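Merrick two-finger gripper kit, reviewed after a winter in the shed

I should start with the money, as that is where my household started. The Merrick kit cost me $555 per gripper, and I bought 2, so anyone hoping for a detached and lordly verdict should look elsewhere. I have an interest in these things being good. For most of February I had an interest in them being good by dinnertime.

Some background. I have been putting together a two-arm bench in the shed behind my house, in the sense that other people put together a retirement plan: slowly, out of whatever was left over. The arms came secondhand. The control box is a Bollholm, bought new in a moment of weakness for $793. What I lacked was something sensible on the ends. I had been getting by with printed fingers of my own design, which could pick up a sponge if the sponge was in the mood.

What you get

Each kit is one gripper, one flange adapter, one cable, a bag of screws and a manual. The gripper comes as a body with the linkages already bolted up, and you add the fingers and tips yourself. Merrick says to allow an hour. I allowed an hour, and then I allowed an evening, and then I went in and apologized to my wife and allowed most of the following evening too.

The trouble is the adapter. It has two hole patterns, one for the company's own arms and one for everybody else's, and the manual shows only the first. Mine needed the second. The screws in the bag fit the first. I eventually found the right ones in a jar that had come with a lawn mower. The second gripper took me forty minutes, including coffee, so the stated hour is fair enough as long as you have already done it once.

The manual is 16 pages in six languages, which leaves very little room for any one of them to get into detail. The wiring page is good. The page on setting the grip force reads as if it was written by someone being called to the phone.

How it grips

Very well, and it annoys me how well. The printed fingers had two settings, dropping and crushing, with a narrow band of competence between them that moved around with the temperature of the shed. The Merrick has a proper force setting from the software, and after some fiddling I could leave it alone.

My test object for everything is a plastic cup. It's a mean little thing to pick up: thin, springy, and delighted to shoot out sideways if you squeeze it wrong. I also have a good supply of them, a birthday party having come and gone. The job I set was a handoff, with the left arm lifting the cup clear of the table and the right one waiting to receive it. 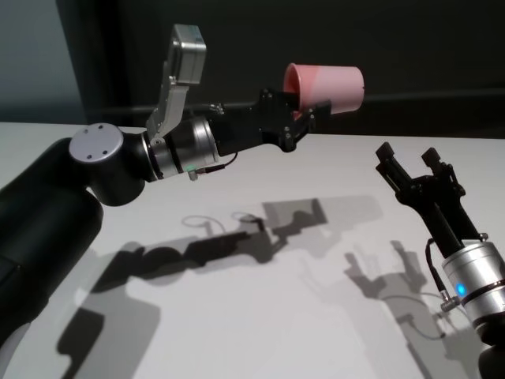

Left arm with the cup, right arm open for business. Two lots of shadow from the shed lights.

I ran that handoff over two weekends and logged 1,366 tries, because the Bollholm box logs them whether you want it to or not. I am not going to turn the log into a score. A good many of the failures were my own waypoints, and blaming the gripper for those would be like blaming the fork for the casserole. What I will say is that once I had the positions right, the grip itself stopped being the thing I worried about. I worried about the cables.

The cable

It is thin, it is stiff, and it sticks out in a loop where it leaves the gripper. On an arm that works alone this is a matter of taste. With two arms meeting over one table it is a matter of time. Mine snagged twice on the other arm's fingers, and the second snag pulled the connector half out and stopped everything. A shorter cable would cure it. Merrick sells a shorter cable. I'll let you guess whether it comes in the box.

I spoke to Lachlan Partington about this. He has the unit next to the timber racks at the Arnisach shared workshop and has been running a pair of these longer than I have. His fix is a reusable tie and a bit of foam tube. "It looks terrible and I've stopped seeing it," he told me. I have copied it and am waiting to stop seeing it.

Other grumbles

The motor whines when it holds. It is a small, steady whine, a bit like a mosquito with a desk job, and with both grippers holding at once the two notes don't quite agree. If your bench is in a shared space, expect remarks.

The rubber tips pick up dust. Wipe them, or the cup starts to slide. I lost an evening to this while convinced it was a software problem.

The software itself is plain and works. It forgot my settings after one update and has behaved since.

Against the Mutham

The obvious rival is the Mutham, which I borrowed for a week. It is quieter, and the cable runs out the back where a cable ought to go. It also opens less wide and felt vague on soft things, and it wants its own power supply – a third brick under a bench that already had two. If you mostly move blocks and boxes, I'd go with the Mutham. For cups, fruit, and anything that gives when squeezed, I'd still buy the Merrick, and swear at the adapter again.

Verdict

Four out of five. Buy the short cable at the same time and check your screws before you clear an evening for it.

Update, 19th May: Merrick answered my email about the hole pattern and sent a new page for the manual. It shows the first pattern again, larger.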